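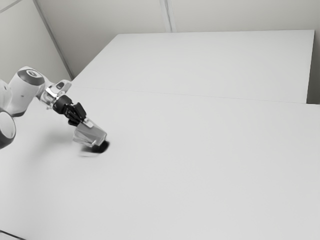
Robot arm over a white table, holding a small clear block.

December

Two matches left before the break and we went down to Plirkport this afternoon with thirteen fit players. Lost 2-1. I was at right back for the first half and then in midfield after Jingyi Shi came off with her hamstring again.

The ground was heavy. Plirkport play on the old pitch behind the bus depot while their proper one is being drained, and the far corner was bad enough that the referee walked it twice before she let us start. We scored first, from a corner, Zhenhua Peng at the back post. After that we sat too deep. They equalized just before the half and got the winner in the 80th minute, a shot from outside the box that took a deflection off my shin. I have been replaying it all evening. I think if I stand still it goes wide.

Crowd was 153, which their announcer read out as if it was a record. Maybe it was. A good number of them were ours, since Orstead ran a bus and charged only for gas.

The other news is the shirts. Pakedeo have told the club they won't renew as sponsor after this season. Coach read us the letter in the locker room before the game, and I would have picked a different moment. It was polite and short. Their money covers the bus and the winter field rental, so somebody has to be found by spring. Godinho has been mentioned. They already pay for the scoreboard at our place, and their manager's daughter plays in the under-14s. Coach said not to talk about it outside the team yet.

Zhenhua wants us to keep the green shirts whoever pays. I don't mind much. Mine has a hole under the arm and the number is peeling, so a new one would suit me fine.

Home by seven. Washed my boots in the utility sink and stuffed them with newspaper. Left knee is swollen on the inside, same place as October, not as bad. Iced it during dinner and again after. Leftover chili.

Jingyi texted to say she is getting a scan. She thinks it's a small tear and that she'll be out until we start again -- she sounded calmer than I would be. I said I'd drive her if the appointment is in the morning.

Training is moved up to 6:30 this week on account of the lights. Need to return the cones I have in the trunk, and pay my dues, which I keep forgetting. Last game is at home against the team in second place. We beat them there in the fall, so they'll want that one.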